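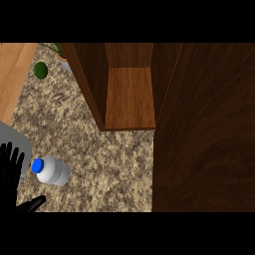
Plotside Hand Kit for Mobile Manipulators

Posted 9th November by Morena Bortolotti

4 comments | 160 shares

The Plotside Hand Kit is a multi-finger gripper with its mounting plate, wrist cable, controller and a matching simulation model. It is sold by Dundiser to labs and small teams that want to try a hand-style gripper on a mobile robot before they commit to one. The simulation model can be bought on its own, and most of our customers start there.

What the hand is for

The hand is meant for household objects at floor, shelf and table height. Bottles, jugs, balls, cups and boxed goods are all within its range. It closes around an object with the fingers on one side and a thumb on the other, so it copes with round bodies better than a flat parallel jaw does. It is slower than a parallel jaw and takes longer to set up. If your work is mostly square boxes on a conveyor, buy the Jenkins two-jaw unit instead. It costs less and there is less to go wrong.

Simulation model

The model comes with joint limits, finger contact pads, collision shapes and a wrist camera mount that can be moved or removed. We also include the Jilloston room set, a group of furnished rooms with objects placed on the floor and on furniture. The picture on this page comes from one of them: a white bottle with a blue cap lying on its side on a speckled rug, with the black fingers open just short of the cap. A bottle on its side is a good first test. The approach angle matters, the body can roll, and the floor limits how low the thumb can go.

Patterned rugs were put into the room set on purpose. Vlastimil Zeman built the early rooms with plain floors and found that object detectors scored far too well in them. Small brown or tan items on a flecked rug are much harder to pick out, and that is closer to what a robot meets in a home.

Bench comparison

Kolbrún Thoroddsen ran the hand against the Jenkins two-jaw unit in January, in simulation, using the same arm, the same controller settings and the same start positions. The run covered 3,238 grasp attempts across the full room set. Her notes, shortened:

Bottles on their side - the hand did better when it came in over the body. Coming in from the cap end was poor for both grippers, and the two-jaw unit tended to push the bottle away.

Balls - little difference. The two-jaw unit was quicker.

Objects close to furniture - the two-jaw unit did better. The hand needs room to open, and the thumb catches on shelf edges and cabinet sides.

Objects inside open shelves - both managed, but the hand needed a slower approach and a retuned wrist angle.

The full table is included with the download. We have not repeated the whole run on hardware, so please treat it as a guide to where the two designs differ and do your own tests on your own arm.

Camera placement

A camera looking steeply down gives a clear view of the floor but loses sight of the fingertips at the moment of contact, mostly when the thumb is under the object. Gwilym Trevor recommends a second camera at the wrist for the last part of the approach. The controller accepts two camera inputs. If you only have one, mount it high and tilt it forward a little.

In the box

Hand with fingers and thumb fitted
Mounting plate and bolts
Wrist cable
Controller with power supply
Spare finger pads
License key for the simulation model and room set

Care and service

Finger pads should be checked every 2,000 grasps and changed if the surface has gone shiny. Changing a pad takes a small hex key and no special skill. Do not oil the finger joints. The hand is not sealed, so keep it away from open liquids and use closed containers for testing.

Ordering

The kit is built to order. The simulation model is sent by download once payment clears, and its price is taken off the kit if you buy the hardware later. Loan units are available to schools and universities - write to Seren Prydderch with the make of your arm and the flange pattern, and she will check that the plate fits before anything is shipped.

Contact Dundiser | Copyright Dundiser, all rights reserved | Back to top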